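To: gripper-eval list
From: Shota Kudo
Subject: Re: Finger pads and marker mounts, second comparison

Dear list members,

Thank you to the Unar group for the comments on our October report. The part of their message that concerns the pads is quoted first, and our reply follows.

> The report gives one figure for the two pad types together. We would
> find it more useful to see them apart. We would also like to know
> whether the Kirui controller settings were held fixed, and whether the
> objects included anything with a smooth, rounded shell. Our own trials
> with Jisik pads gave good results on boxes and poor ones on anything
> curved.

On the first point, we accept the request. The combined total was 2414 grasps, of which 2086 met the hold criterion. The separate tables will be placed in the shared folder with the revised report.

On the third point, the object set did include curved items. The computer mouse was the one most often discussed at our end, as its sides give the pads very little flat area to press against.

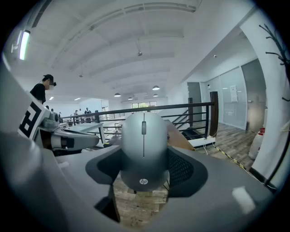

Mouse held between the two finger pads.

Operators were asked to close on the sides of the shell and to keep the wheel and buttons clear. Grasps from the front and back were recorded under a separate heading and are not part of the totals given above.

The controller question needs a longer answer. The Kirui settings were fixed for the first 1000 grasps. After that the closing speed was lowered for both pad types, at the request of the Ilham team, and it stayed at the lower value to the end. We should have stated this in the report and will do so. Members who wish to compare with their own results are advised to use the first 1000 only.
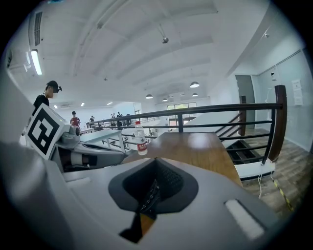
Transparent objects remain the weakest part of the protocol. The present wording says only that such an object should be "clearly placed," and two sites have read this in different ways. A clear plastic water bottle standing on a warm brown tabletop, with its red label and white cap, gives the camera some color to work with, but the bare plastic between them takes on the tone of whatever lies behind it. We propose that the protocol name the height at which the pads should meet the bottle, and that the label be either always included in the grasp or always avoided. Our preference is to avoid it - the label edge may itself affect the hold.

A related matter is the order of objects within a session. Our operators followed a list of 24 placements, repeated without change. Unar has suggested a shuffled list.

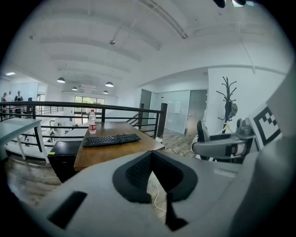 We have no objection, provided that the same shuffled list is used at every site and that it is issued before the sessions begin. A list drawn up separately at each site would make the pad tables very hard to read side by side.

Lastly, several members have asked about marker mounts. The choice between a single flat card and a cube affects how long tracking holds when the operator turns the wrist.
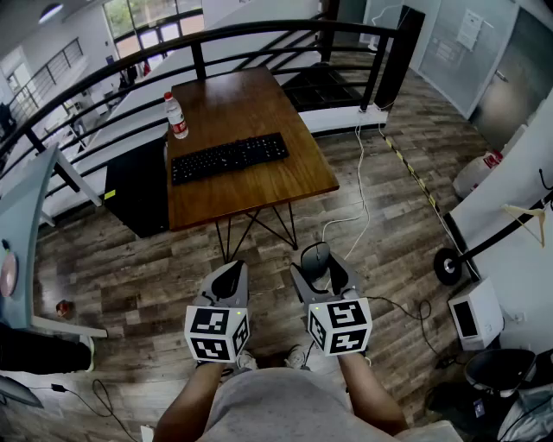
Our view is that two-handed work should be treated as its own case. An operator looking down at both tools brings two sets of markers into one head view, and the mounts must be judged together. With a patterned cube on each gripper, set below the jaws, more than one printed face can be presented to the camera, and the fingers are left clear above. The cost is added bulk near the hand. We would welcome figures from any site that has used flat cards for two-handed tasks, with a note of the camera height.

Please send comments on the bottle wording and the shuffled list to this list and not to me directly, so that the discussion stays in the archive.

With regards,
Shota Kudo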